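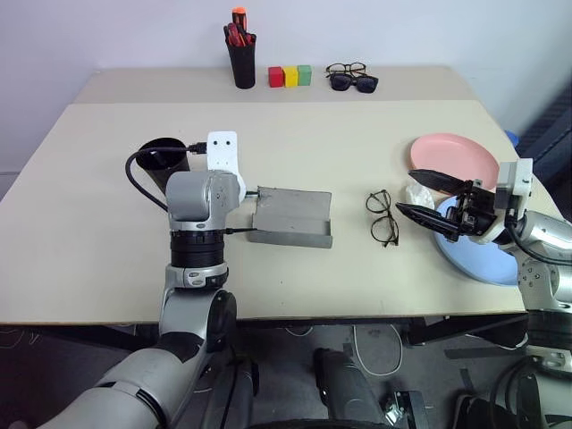 家务活里最难的那些，往往连个名字都没有。洗衣服有名字，拖地有名字，可是晚上十点把桌上乱七八糟的东西归置一下，这件事叫什么？我们家管它叫“收一下”。一副折好的黑框眼镜，旁边一团皱巴巴的白纸巾，再过去摆着浅蓝和粉红两只圆盘子，谁路过都会顺手“收一下”：眼镜放回去，纸巾扔掉，盘子端走。全程不用过脑子，手自己就知道。我这两个月跑了几个地方，看机器怎么干这类活，看得越久越佩服人的手，也越来越觉得机器这边是真的有戏了。

先说眼镜。我以前完全没想过眼镜会是一道难题。它轻，形状不规则，中间大半是空的，镜片透明，反光还会变。深度相机打过去，透明镜片在点云里经常是一个洞，或者干脆把桌面当成镜片。夹哪儿也讲究：夹镜片会留印子，夹镜腿可能一提就张开，整副眼镜荡秋千似的甩起来。夹鼻梁最稳，可鼻梁就那么一小段，两根手指的夹爪得从合适的角度伸进去，差一点就把它推跑了。我在Savska的实验间里坐了整整一个下午，看一套双臂系统对付眼镜，第一次夹空，第二次把眼镜顶得转了半圈，第三次稳稳提了起来。旁边的工程师连头都没抬，我倒是差点鼓掌！

Savska是一家做双臂操作的小公司，整个团队20个人，租着一栋旧办公楼的二层。他们的思路很朴素：别急着做能跑能跳的，先把桌面上的事情做明白。桌面这个尺度特别好，东西不大，摔下去也不高，可是家里该有的麻烦全都有，软的硬的、亮的暗的、叠着的压着的。他们给我看了训练用的数据目录，一共3476段人工遥操作的示范，每一段都是有人戴着操作手柄，一遍一遍把东西从这里拿到那里。我试着录了一段，内容是把一只盘子放到另一只盘子上面。录完手心全是汗。隔着手柄操纵另一双手，感觉像戴着棉手套绣花，你才会发现自己平时靠触觉省掉了多少力气。

说到盘子，这又是一桩趣事。盘子平放在桌上的时候，边缘离桌面只有一点点缝，人会用指甲一挑，或者把它往桌沿推一推，手指从下面托住。两指夹爪没有指甲，手指又厚，硬往下扎会撞桌子。Savska早期的做法是从侧面夹盘沿，成功率不算低，但是夹起来以后盘子重心在外面，一头沉，装着东西就更别提了。后来他们换了个路子，左右两只手不必长得一样，一只负责夹，另一只换成扁平的、像小簸箕一样的托板，夹爪把东西拨过去，托板接住。我一看就乐了，这不就是扫帚和簸箕嘛！人类几千年前就想明白的配合，绕了一圈又回到机器人身上。

这种“不对称”的双手，我认为是眼下最值得留意的方向之一。过去大家总想造一只万能的手，五根手指、几十个关节，漂亮得很，也贵得很，坏一个关节就得送修。可是你去看任何一个厨房熟手或者老木匠，人家很少空着手干活，左手按住，右手使工具，工具不停地换。让机器也这么干，难度一下子就降下来了。当然，麻烦会转移到别处：什么时候该夹，什么时候该托，两只手谁让谁，碰到一起怎么办。这些以前靠工程师写规则，现在很多是从示范里学出来的，学得像模像样，偶尔也会学来一些坏习惯。Savska有一版模型，每次放下东西之前都会停顿一下，像在犹豫。查了半天，原来是录数据的那位同事习惯在松手前看一眼旁边的屏幕。

离开Savska以后，我去了Nusum。他们做的是车间里的活，地方大得多，噪音也大得多，进门要换鞋、戴护目镜。那里的任务叫“理料”，就是把周转箱里混在一起的小零件和工具分出来，该入盒的入盒，该插回架子的插回架子。听着枯燥，可这活在小批量生产的车间里特别费人。班组换一次产品，工位就乱一次，下一班的人得先花时间收拾才能开工。

Nusum的负责人带我看了他们的测试工位。规矩是每轮测试做200次抓取，中途不许人插手，掉了就算掉了。我赶上的那一轮，前半段顺得让人走神，螺丝刀一把接一把地插回笔筒式的工具筒里，刀柄朝上，间距也匀称。后半段来了一只软塑料袋，里面装着垫圈，机器就开始挠头了：吸盘吸不住，夹爪夹住一个角，提起来袋子一垂，垂下来的部分挂到旁边的箱沿上。它放下，换个角度，又提，又挂住。我在旁边看得直攥拳头，恨不得伸手帮它托一把。

软的东西，到现在仍然是一道大坎。纸巾、抹布、塑料袋、电线，它们没有固定的样子，每一次都是新的。一团揉过的纸巾对机器来说有一个好处，就是从哪儿夹都行，夹住就能走，所以“扔纸巾”反而是很多演示里成功率最高的一项。可是把一张纸巾叠整齐，难度就翻着跟头往上涨。毛巾也一样，摊平的毛巾好叠，从篮子里拎出来的毛巾，第一步得先找到角在哪里。人是怎么找的？抖一抖，捋一捋，手指一摸就知道。机器现在也会抖，抖得还挺有模有样，只是抖完常常还要再看一眼、再抖一次，一条毛巾能折腾上好几分钟。

那么，机器到底能不能做家务了？我把这个问题带到了Gebretsadik，他们不造机器人，专门给各家的系统做测评，自己搭了一套有厨房、有餐桌、有玄关的样板间。他们的评分表很有意思，除了“做成没做成”，还有一栏叫“需要人善后的程度”。盘子放进了水槽，但是把旁边的杯子碰倒了，算做成，善后分却很低。眼镜收进了盒子，可镜片朝下蹭着盒底，也要扣分。负责测评的人跟我讲，看宣传视频的时候大家都盯着成功的那一下，可真要放进家里，主人在意的是回来以后还得不得再收拾一遍。

这句话我记了一路。我回想自己对家里帮手的要求，其实也是这样：慢一点没关系，中间停一停也没关系，我只求做完以后不用我再返工。按这个标准，今天的机器能拿到几项相当体面的成绩。硬的、不透明的、摆得不太挤的东西，拿放已经很可靠；把散落的小物件归到一个筐里，成；把擦干的餐具从架子上挪进抽屉，多数时候成，抽屉别太涩就行。往下就开始吃力了：叠着的薄东西要分开，比如两副眼镜摞在一起，只拿上面那副；透明杯子；带线的东西；还有任何需要“判断这玩意儿还要不要”的活。

最后这一条，我觉得被严重低估了。桌上有半张写了字的便签，是垃圾还是备忘？盘子里剩一块饼干，是吃剩的还是留着的？人在自己家里干活，脑子里装着一整部家庭史，谁的东西、谁会回来找、谁不喜欢别人碰。Gebretsadik的样板间里特意设了一批这样的物件，机器可以选择不动，也可以选择问。早些时候的系统要么一股脑全扔，要么每样都问，问得人想拔电源。新一点的系统开始懂得把拿不准的东西单独放到一边，攒着一起问。我见到它把一张皱了的收据和一枚纽扣并排摆在桌角，然后等着，那一刻我真有点感动。懂得摆在一边，这已经很像一个懂事的帮手了。

还有一站是Urnow。它是一个开放项目，大家把各自录的操作数据放到一起，格式统一，谁都可以拿去训练。项目刚起步的时候只有4种任务，都是抓放类的，现在陆续有人上传叠衣服、擦桌子、给插座拔插头这类内容。我特别喜欢翻他们的讨论区，里面有大把让人会心一笑的细节。有人抱怨自家桌子是浅色的，浅色托板放上去，模型就找不到托板的边；有人发现电线在画面里绕来绕去，模型把它当成了要收拾的物品，整晚都在试图夹自己的电源线；还有人一本正经地讨论，红黄绿三个积木并排贴着的时候，夹爪该不该先把它们拨开。底下回了长长一串，有主张先推再夹的，有主张直接从上方夹的，有人贴出自己的失败记录，失败得花样百出，比成功的好看多了。

这些看上去鸡毛蒜皮的讨论，恰恰是进展发生的地方。几年前跟同行聊机器人做家务，话题总绕着“大脑”打转，好像只要足够聪明，手自然就会了。现在聊的是盘沿的厚度、夹爪指尖该贴硅胶还是贴砂纸、腕上的线怎么走才不会挡住相机。问题变得具体了，具体的问题是可以一个一个解决的。我在Savska看到一个抽屉，里面全是打印出来的指尖，尖的、扁的、带槽的、带小钩子的，满满一抽屉。其中一款专门用来对付盘子，前端薄得像指甲。工程师说试了很多版，太薄会断，太厚又插不进去，眼下这一款能撑一个多星期。一个多星期就断，放到产品上当然不行，可是它确实能把平放的盘子挑起来！

价格的事也得说一句。我问过的每一家都不愿意给家用版报价，理由差不多，都说还早。车间那边倒是算得很清楚，Nusum的客户按班次算账，机器夜里理料，白天的人到岗就能开工，哪怕它干得比人慢一大截，也划得来。夜里没人催它，一只袋子提三回就提三回。我猜家用的第一批机器多半也会走这条路，在人睡着以后慢慢干。你十一点关灯，它从客厅的桌子开始，拿一样放一样，到早上六点桌面清出来了，拿不准的几样摆在一角。动静得小，这是另一个没解决的难题，现在的关节和夹爪，夜里听起来可一点都不安静。

安全方面，各家都很谨慎，这让我放心不少。测试时手臂的速度压得很低，人一靠近就停，停得还有点过于敏感，我在Savska弯腰系个鞋带它都要停一停。有孩子和宠物的家庭，要求会比这高得多。Gebretsadik正在给测评加一项内容，看机器干活时有东西突然闯进来会怎么反应，用的是一只遥控小车，裹着毛绒外套在桌子底下窜来窜去。我去的那天，小车把机器逗停了好多回，活一件都没干完，屋里的人笑成一片，笑完了又老老实实坐下来改参数。

回到家已经是晚上，桌上照例一摊：杯子、眼镜布、没拆的信、不知道谁的橡皮筋。我故意学着机器的样子来收，两根手指当夹爪，一次只拿一样，拿之前先看准，放之前先停一停。橡皮筋试了好几次才捏起来，信封贴在桌上，怎么都抠不动，最后我把它推到桌沿，用另一只手在下面接住。收完一看表，平时一分钟的事，花了小半个钟头。我打算下个月再去Savska看一趟，他们说那时候会试新的指尖，还答应让我带上自己的眼镜。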